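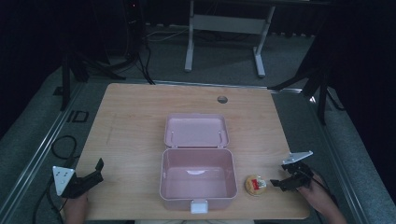
A pink plastic box with a hinged lid, open on a maple-finish table, with a round snack beside it.

I have come to think the snack box is the most useful container a person can own, and that most people buy the wrong one. By snack box I mean a small plastic box with a lid that stays attached. It costs a few dollars and lives in a desk, a bag or a glove compartment. Mine has been in daily use since November and I have opinions.

The first is that the lid should be hinged. Every kitchen I have cooked in has a drawer full of bottoms with no tops. I went through ours one Saturday before lunch and found 10 containers and four lids, and two of the lids fit nothing in the drawer. The containers with separate lids were the expensive ones. The only box that had never lost its lid was a cheap one whose lid could not leave.

The case against hinges is that they break. I have had this happen. A Vestetti box I bought three years ago split along the back after one winter, and from then on I was holding it shut with a rubber band. But look at how it was built. The plastic at the bend was thin and the lid stopped halfway, so every time it got pushed past that point the strain went straight into the fold. A lid that can go all the way back and lie flat on the table has nowhere further to be pushed. If I am shopping in person I open the box fully in the store. If it fights me, it goes back on the shelf.

The second opinion concerns the latch. One is enough. The lunch boxes with clips on four sides are sold as leakproof, and maybe they are, but nobody needs a leakproof seal around two cookies. Four clips means four things to snap, and people in a hurry snap two. A single latch on the front gets closed because it is the only step. I like it to hang a little below the rim so a thumb can find it without looking. The Gulilden boxes I used for a while had a latch set flush with the wall, very neat, and I needed a fingernail to get it open.

Third, buy it small. This is where I disagree with nearly everyone I have talked to about it. The standard advice is to buy bigger than you think you need. With a toolbox I would agree. With a snack box, extra room means the crackers slide from one end to the other all day and arrive as crumbs. My box is 300 milliliters and takes a short stack of crackers or a handful of almonds. I also own a 580 milliliter one, a Sturden, and I use it for batteries. It is a fine battery box.

There is a fair question about whether any of this is needed when so many snacks already come wrapped. A wrapped biscuit is protected from air. It is not protected from a water bottle, a laptop charger or a set of keys. I keep the wrapper on and put the whole thing in the box – the wrapper keeps it fresh and the box keeps it in one piece. Taking everything out of its wrapping first so the box looks tidy is a waste of a good wrapper.

I will also say something for packing on a bare table. For years I packed in the space between the toaster and the mail, and I forgot things constantly. Now I clear the table the night before, put the open box in the middle and lay what is going in it alongside. Whatever is still on the table when the lid closes has been left behind, and I can see it.
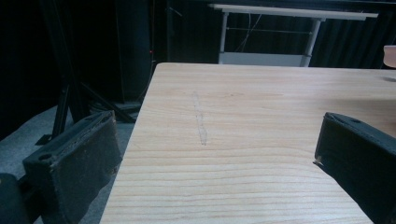 Does a wood table need a cover when it is used for packing food every day?
For dry, wrapped food a cover is unnecessary, and a damp cloth afterward is plenty. Put down a tray or a mat if you are cutting fruit or filling anything that can spill, and wipe up liquid right away so it does not soak into the grain.

I used to keep a vinyl cloth on ours and gave it up. Crumbs got under it, and I was cleaning two surfaces in place of one.

The last point is price. Fagundes sells a snack box in a gift sleeve for more than I pay for a week of snacks. I tried one at a relative's house and it closes well. So does the plain one. A box like this gets dropped, left on buses and lent to children, and I would like to be able to lose it without minding very much.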